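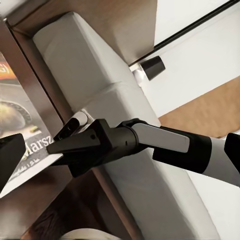 Book first, then the rest of the bed.

House rules for letting an arm tidy the bedroom, updated April 2, 2021. Ours is a Dumano, but they all need manners.

Keep it at half speed near the mattress. Anything over 400 grams gets lifted by a person, which means you.

Small stuff goes one piece at a time. Greed ends under the bed.

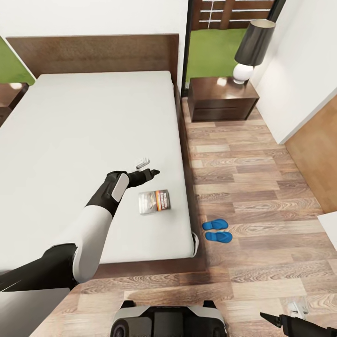 Set the no-go line 6 inches short of any lamp. The default is 2, and whoever picked that has never bought a lamp.

Stop button within reach, please. The nightstand drawer is not within reach.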